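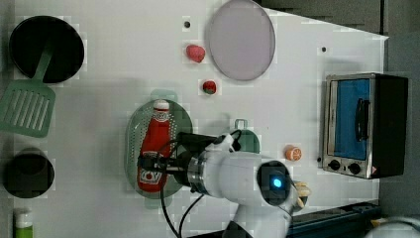 주방 놀이 작업대. 그리퍼가 채반 위의 케첩 병을 잡은 상태.

Uvenano 시연 수집 자주 묻는 질문

Clatholm 작업실에서 시연을 기록하는 조작자와 나중에 그 기록을 받아 쓰는 분들이 자주 보내는 질문을 모았습니다. 장비 예약과 출입에 관한 내용은 별도 안내를 참고해 주십시오. 이번 개정에서는 지시문 작성과 실패 기록 항목이 바뀌었습니다.

기록

한 에피소드는 어디서 시작해서 어디서 끝납니까?
팔이 대기 자세에 있을 때 기록을 시작합니다. 지시문에 적힌 동작을 마치고 팔이 물체에서 떨어진 뒤 정지하면 끝냅니다. 물체를 놓자마자 기록을 끊으면 마지막 동작이 빠지므로 손을 떼는 부분까지 포함해야 합니다. 반대로 다 끝난 뒤에 오래 멈춰 있는 구간은 검수 단계에서 잘라 냅니다.

한 과제당 몇 개를 모읍니까?
과제 하나에 100개가 기준입니다. 검수를 통과한 것만 셉니다. 기준을 채운 과제는 목록에서 회색으로 바뀌고, 그 뒤로는 추가 기록을 받지 않습니다.

같은 사람이 한 과제를 전부 해도 됩니까?
안 됩니다. 현재 조작자는 네 명이고, 과제마다 적어도 세 명의 기록이 들어가야 합니다. 사람마다 접근하는 방향과 속도가 다릅니다. 한 사람 기록만으로 학습한 초기 모델은 물체를 늘 같은 쪽에서 집으려 했고, 그쪽이 막히면 제자리에서 흔들렸습니다.

속도는 어느 정도가 적당합니까?
평소 본인이 편한 속도로 하면 됩니다. 일부러 천천히 움직이지 마십시오. 단, 물체에 닿기 직전에 망설이며 오르내리는 동작이 여러 번 들어갔다면 그 에피소드는 버리고 다시 합니다.

물체와 배치

물체는 매번 정해진 자리에 놓습니까?
아닙니다. 에피소드가 끝날 때마다 대상 물체의 위치와 방향을 바꿉니다. 과제와 관계없는 물체도 치우지 않고 그대로 두되, 가끔 옮겨 줍니다. 작업대를 비워 놓고 모은 기록은 실제 평가에서 도움이 되지 않았습니다. 프라이팬, 냄비, 접시, 채반처럼 큰 물체는 세션 중에 한두 번만 옮겨도 충분합니다.

물체끼리 겹쳐 있어도 됩니까?
됩니다. 채반에 병이 걸쳐 있거나 프라이팬에 뒤집개가 들어가 있는 배치도 그대로 씁니다. 다만 대상 물체가 완전히 가려져서 위쪽 카메라에 전혀 나오지 않는 배치는 피합니다.

팔이 닿지 않는 곳에 물체가 굴러가면 어떻게 합니까?
기록을 중단하고 실패로 표시한 다음 손으로 옮깁니다. 기록이 켜진 상태에서 작업대 위로 손을 넣지 마십시오. 사람 손이 들어간 구간은 자동으로 걸러지지 않아서 Carleen Bolger가 하나씩 찾아 지우고 있습니다.

오븐 장갑 같은 천 종류도 대상입니까?
대상입니다. 10월부터 목록에 올라 있습니다. 딱딱한 물체와 달리 잡을 때마다 모양이 달라지므로 잡는 위치를 일부러 바꿔 가며 기록합니다. 가장자리를 잡아도 되고 가운데를 잡아도 됩니다. 그리퍼에서 늘어진 부분이 다른 물체를 쓸고 지나가도 과제 자체가 끝났다면 성공으로 봅니다. 넘어진 물체가 있으면 비고란에 적어 주십시오.

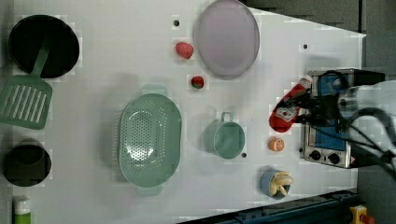 Huia Waaka는 천 과제의 성공 기준이 너무 느슨하다는 의견을 냈습니다. 옆 물체를 쓸고 가는 동작까지 성공으로 넣으면 모델이 그것도 따라 한다는 것입니다. 이 의견을 받아 비고란에 '접촉'이라고 적힌 기록은 따로 묶어 두었고, 학습에 넣은 경우와 뺀 경우를 비교할 예정입니다. 결과가 나올 때까지 표시 방법은 그대로입니다.

지시문과 표시

지시문은 누가 씁니까?
에피소드를 기록한 조작자가 바로 씁니다. 한 문장으로, 무엇을 어디로 옮기는지만 적습니다. "케첩 병을 채반에서 꺼내 접시에 놓는다" 정도면 됩니다. "조심해서", "잘" 같은 말은 넣지 않습니다. 지시문 하나에 표현을 달리한 문장 3개를 붙이는데, 이 작업은 Jacqueline Gaillard가 나중에 한꺼번에 처리합니다.

물체 이름이 헷갈릴 때는요?
물체 목록에 있는 이름을 씁니다. 목록에 없는 물체가 새로 들어오면 임의로 부르지 말고 색과 모양으로 적어 두십시오. 냄비와 프라이팬은 반드시 구분합니다. 접시 색은 조명에 따라 분홍으로도 보라로도 보인다는 지적이 있어서 지시문에는 그냥 "접시"라고 씁니다.

실패한 에피소드는 지웁니까?
지우지 않습니다. 실패로 표시하고 이유를 고릅니다. 놓침, 잘못 잡음, 범위 이탈, 장비 문제 가운데 하나입니다. 놓쳤다가 다시 잡아서 과제를 마친 경우는 성공이며 '재시도' 칸에 체크합니다. 이런 기록은 따로 쓰는 데가 있으니 아깝다고 생각하지 말고 그대로 제출해 주십시오.

안전과 장비

비상 정지 버튼은 언제 누릅니까?
팔이 의도하지 않은 방향으로 움직이거나 케이블이 걸렸을 때 바로 누릅니다. 누르기 전에 누구에게 물어볼 필요는 없습니다. 누른 뒤에는 스스로 재가동하지 말고 Renzo Palumbo에게 연락합니다. 해당 에피소드는 장비 문제로 표시합니다.

그리퍼가 물체를 너무 세게 쥐는 것 같습니다.
힘 제한값은 조작자 화면에서 바꿀 수 없습니다. 속이 빈 플라스틱 병이 눈에 띄게 찌그러지면 세션을 멈추고 알려 주십시오. 세션 중간에 값이 바뀌면 앞뒤 기록을 함께 쓸 수 없습니다.

카메라를 건드렸습니다.
원래 자리로 맞추려 하지 말고 그 상태에서 보정부터 다시 합니다. 보정판은 작업실 입구 서랍에 있습니다. 언제 건드렸는지 모르겠으면 그날 세션 전체를 '확인 필요'로 올려 주십시오.

데이터 사용

외부에서도 데이터를 받을 수 있습니까?
Cestby와 Ashby 두 곳의 협력 팀에는 검수가 끝난 묶음이 전달됩니다. 그 밖의 요청은 Delwyn Cartwright가 받습니다. 원본 영상은 내보내지 않고, 실패 기록은 요청서에 용도를 적은 경우에만 함께 보냅니다.

검수 결과는 언제 나옵니까?
매주 목요일 오후에 올라옵니다. 반려된 에피소드에는 사유가 붙습니다. 사유가 납득되지 않으면 에피소드 번호를 적어 재검수를 신청할 수 있고, 재검수는 처음 본 사람이 아닌 다른 검수자가 맡습니다.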